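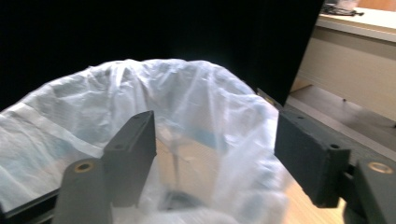

Week 7: Bin liners and compostable plastics

Last week covered cleaning products and their labels. This week is about the bags that waste goes into, and what the words printed on them mean. Most households line their bins, and most do it the same way, with a thin translucent bag opened wide and folded down over the rim of the container. The fold at the top matters for this unit. A bag doubled over at the rim loses part of its depth, so people buy a size up, and the larger bag uses more plastic for the same amount of trash. Keep that in mind when you do the worksheet.

Terms you need to know

Degradable. The material breaks into smaller pieces over time. The word says nothing about what the pieces are or how long it takes. Ordinary polyethylene with an additive can be sold as degradable in some places and still leave plastic fragments.

Biodegradable. Microbes can break the material down. Without a time limit and a stated set of conditions, the word is not much use to a buyer. A log is biodegradable and can lie in the woods for decades.

Compostable. The material breaks down in a compost system within a set period and leaves no harmful residue. There are two kinds, industrial and home. Industrial composting runs hot, often close to 60 degrees Celsius. A backyard pile rarely stays that warm for long, and a bag made for an industrial site may come out of it nearly whole.

Bio-based. The material was made at least partly from plants. This is about where it came from, and it does not tell you how it ends. Some bio-based plastics are chemically the same as the oil-based kind and last just as long.

What happens in a landfill

Landfills are packed tight and covered, with little air or water moving through. Breakdown is slow. When plant-based material does break down without air, it gives off methane. A compostable bag sent to a landfill therefore has no clear advantage over a plain one, and depending on the resin it can be worse. The bag only does its job if the food scraps in it go to a site that accepts the bag. Many sites do not. Call first.

Case: the Harnia food scrap trial

The reading by Carla Haddad (in the course packet) follows a trial in Harnia that signed up 1363 households. Each got a small kitchen caddy and a roll of compostable liners from a supplier called Citix. The trial ran for 8 months. Points to look for as you read:

The liners tore when wet scraps sat in them more than a few days. Households that put newspaper in the bottom had fewer complaints.

When the free rolls ran out, a good share of people went back to regular grocery bags. The compost site at Bavham then had to pull these out by hand.

Haddad argues that the supply of liners should have been settled before the caddies went out. Eichhorn, in the shorter reading, thinks liners should have been left out altogether and the caddies rinsed. Be ready to say which you find more convincing and on what evidence.

Worksheet

Look at each bin in your home. Write down its capacity, the capacity printed on the liner box, and whether the bag is full when you take it out. Copy any environmental claim on the box word for word, including the small print. Mark which of the four terms above it uses, and whether a standard or certifier is named.

If you do not use liners, write down how you clean the bin and how often.

Bring the sheet to the next session. Questions about the readings go to Leen Sfeir during office hours. The unit on paper towels and cloths has moved to April, after the break.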